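October
By the Jarnby newsletter desk

Genach opened its Zivunness workshop for the day and we went along at 2. The floor is dark grey marble pattern with thin white and rust veins, colder underfoot than it looks. 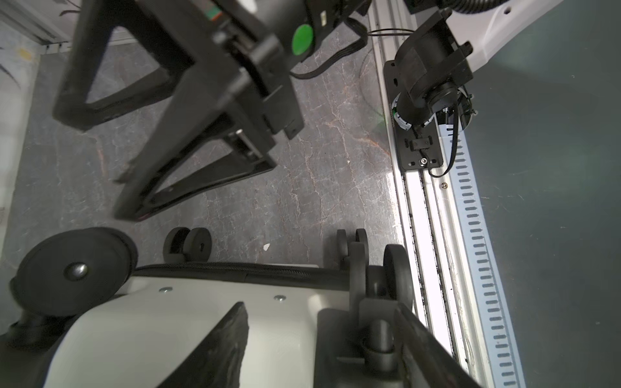
Tea was in the side room. Entry was $8, and 123 people had signed in by the time we left. Parking on McKinnon Road was tight.

Comments
Is it on again next year?
Good scones.

Recent
Jarnby pool hours
McKinnon Road works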